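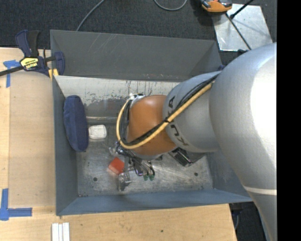
How to Sort a Mixed Bin Without Losing Your Whole Weekend

Every house I have ever lived in has had a bin where things go when their owners can't decide about them. Ours is a big gray metal one, rectangular and deep enough to swallow a good deal, and it collects whatever has been picked up off a floor or out from between two couch cushions. A bright red-orange block goes in, then something soft in navy blue, and before long I'm buying a second pair of scissors while the first pair sits at the bottom. I have been sorting bins like this for a good many years now, first for my own family and then for neighbors who were kind enough to let me practice on theirs, and this is the way I do it.

You'll need one large bin, a sturdy table, three or four smaller boxes, a couple of old towels, a damp cloth, a roll of masking tape and a marker. A cup of tea is optional, though I have never once done it without.

Getting set up

Bring the bin up to the table. I know it is tempting to tip everything out on the rug and sit down in the middle of it (I did this for years, and my knees remember every time), but a tabletop puts the work right where your hands are. A wooden top can scratch under a metal bin, so lift it on and set it down where you want it, and please don't slide it. If the bin is heavy, take half of the things out first.

Lay one towel flat at your left for soft things and leave the bare table at your right for hard things. If you are left-handed, swap them. Put the small boxes along the back, open and empty, with a strip of tape on the front of each one. Don't write on the tape yet! You will be surprised how often the label you had in mind turns out wrong once you see what you own.

First pass: big and soft

Start with whatever takes up the most room. Usually this is something padded or made of fabric – a pencil case, a little cushion, a pouch that used to hold a pair of glasses. Long soft things like to stand up against the side of a bin, and they hide a remarkable amount behind them, so out they come first.

Open every zipper. Turn out every pocket. My friend Zarmeena Sial helped me with her family's bin last October, and we found a house key in a pouch that had been checked, so she told me, by three different people. Squeeze the cushions too, gently, and feel along the seams for pins before you let a child near them.

Lay the soft things on the towel in one layer. Don't stack them. A stack turns back into a heap the minute you look away.

Second pass: hard things

Now take out the hard pieces one at a time: blocks, lids, loose game parts, batteries, that sort of thing. I go by color at first, even though it sounds childish, as a bright block is easy to spot against gray metal and it feels good to get a few quick ones out of the way. Once the bright things are gone, your eye settles down and the dull ones begin to show up.

Pick blocks up by two flat sides. If one is lying tipped up on a corner, nudge it flat with a fingertip and then lift it. That may seem a fussy thing to mention, but a dropped block in a metal bin makes a noise like a kitchen falling downstairs, and if someone in the house is napping you'll be glad you took the extra second.

Anything with a sharp edge goes straight into a box of its own. So do loose batteries, with a bit of tape over the ends.

Third pass: the crumbs

What is left will be coins, paper clips, beads, dried-up leaves and a kind of gray fluff I have never been able to identify. Spread the second towel on the table, pour the crumbs out on it, and go through them with one finger. Give yourself 11 minutes on a kitchen timer and stop when it rings. I mean this kindly. I once spent an entire afternoon matching beads with Ehsan, Zarmeena's son, and while it was a lovely afternoon, the bin did not get done.

Wipe the bin with the damp cloth, corners included, and let it dry fully before anything goes back.

Deciding what goes where

Now write your labels. Look at the piles in front of you and name them as they are. My own boxes currently read "Blocks," "Desk," "Sewing" and "Ask Mudassar," the last one being for parts that may or may not belong to his bicycle. A box for questions is well worth having – it keeps the sorting moving when you don't know the answer, and you can take the whole lot to the right person in one trip.

Blocks and other toys go back to their set the same day. Soft cases get one job each, written on a scrap of tape stuck inside the flap. If you can't think of a job for a case, it can go to somebody who needs one.

If you have a child helping

Give them the towel side. Soft things don't pinch, and there is plenty of zipper work, which most small children will happily do until dinner. Let them choose one thing from the bin to keep in their room, no questions asked. I have seen this end more arguments than any clever speech of mine.

Keeping it going

Go back to the bin every 23 days or so if you like a schedule, or whenever you can no longer see the bottom if you don't. I belong to the second group. The second sort is much quicker than the first, and the boxes will already have their names on them. Keep the tape and the marker in the bin itself, in one of the soft cases, and put that case in last so it ends up on top.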